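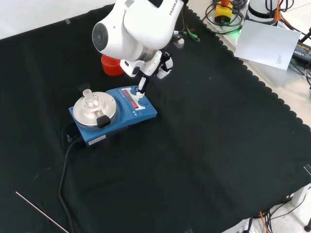
trid_traddale
Does anyone else find the water here leaves a crust on everything? We moved to Traddale in June and the kettle needs descaling every 9 days or it flakes into the tea. I've been using white vinegar but the smell hangs about. I'd like to test the water properly before paying for a softener, even if that means a small glass flask on a hotplate stirrer like the blue one and weighing what's left.

Kahraman_H
You don't need to boil anything dry. Test strips are cheap and close enough. Use citric acid for the kettle, two spoons, leave it an hour, rinse twice.

sengul.k
Strips were useless for me. I did four from the same glass and got three different answers. Ask the water company for the figures for your postcode.

Kahraman_H
Were they in date? Mine matched the company's report.

sengul.k
Yes, new pack.

trid_traddale
Rang them this morning. They're posting the report. Got citric acid too, 389 grams in the tub for some reason.

oguzhan664
I'd skip the softener whatever it says. Ours used a lot of salt and we still had to wipe the taps.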